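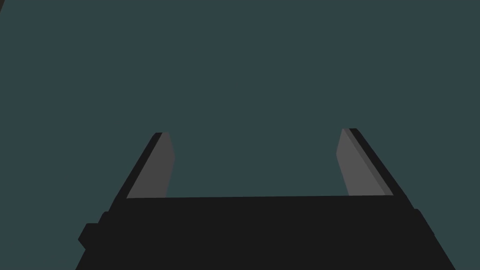
Fig. 1. Parallel-jaw gripper in sim, wrist view, jaws open.

Gripper comparison, progress report no. 2
To: Marianna Krajewska, Privine
From: Danuta Wilczyńska, Sematstead lab
11/3/25

Short one this time, full tables come with the next report.

Where we are. Both gripper models load in the simulator and run on the same arm. The Arcombe one (short blocky fingers) took a day. The Wieczorek one took most of two weeks, finger joints were mirrored in the file they sent and the jaws closed past each other. Fixed now. Bogdan kept notes so we dont have to find that out again.

Runs so far: 50 per gripper, same start poses, same controller gains. Arcombe finished 30 clean picks. Wieczorek numbers not in yet, the first batch was logged with the wrong force limit and I'd rather redo it than explain it. Rerun is queued.

Main problem is still small flat parts. Fingers come down at a slant, one pad touches first, part slides. Tall parts fine. Tried a slower close, helped a little. Tried a straighter approach, helped more, but then the elbow gets near its limit and the controller backs off.

Cameras. Wrist view is good for the last bit of the approach and bad for everything else, plain background gives you nothing to judge distance by. Head view covers more but depends a lot on the tilt. Have been moving it between runs by hand, need to stop that and lock a pose.
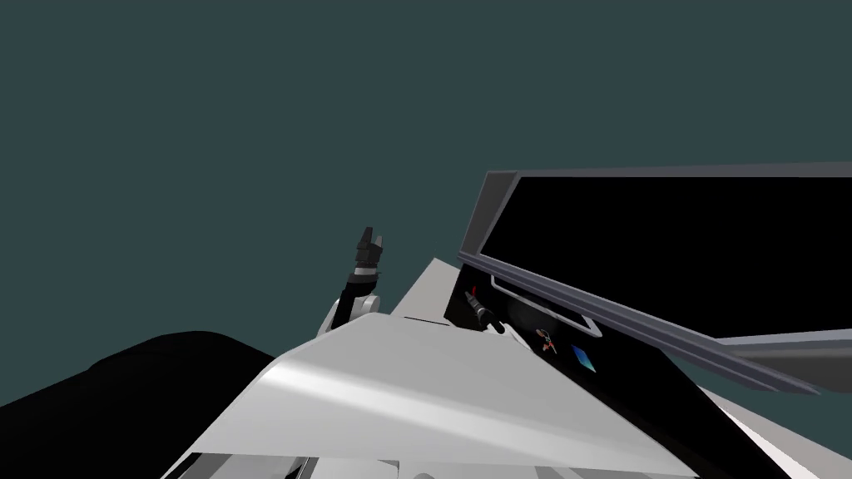
Can the two grippers be compared fairly if the finger lengths differ? Mostly, as long as the grasp point is set from the fingertip and the approach height is corrected for each one, which we now do.

Controllers. Position control only up to now. Force mode is written but it chatters on contact, looks like a time step issue. Harpreet halved the step and the chatter went down, so did the speed, some 5 hours for a full batch. Too slow to use daily. Will try the small step for the closing phase only and leave the rest as is.

Budget: on track. Compute a bit over, travel under because the visit got pushed back. No request to move money between lines at this point.

Open question is whether to bring in a third gripper. We had it in the plan. My view is drop it and put the time into flat parts.

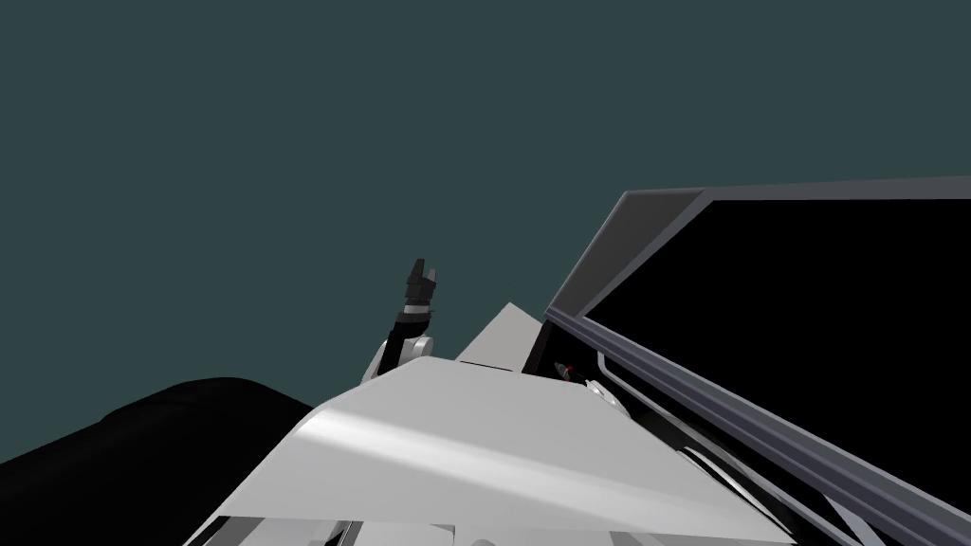 Tegwen Kemeys read the draft and would keep the third gripper, even if only for a short batch, on the grounds that two models from similar makers wont tell you much about pad shape. Fair point. If you agree with her we can fit it in but the hardware check slips.

Next:
- rerun Wieczorek batch, correct force limit
- lock the head camera pose, write it in the config
- force mode with small step on closing
- flat parts set, new approach angles

Need from you: a decision on gripper three before the end of November, and the signed change form for the compute line (Bogdan sent it, check your spam).

Danuta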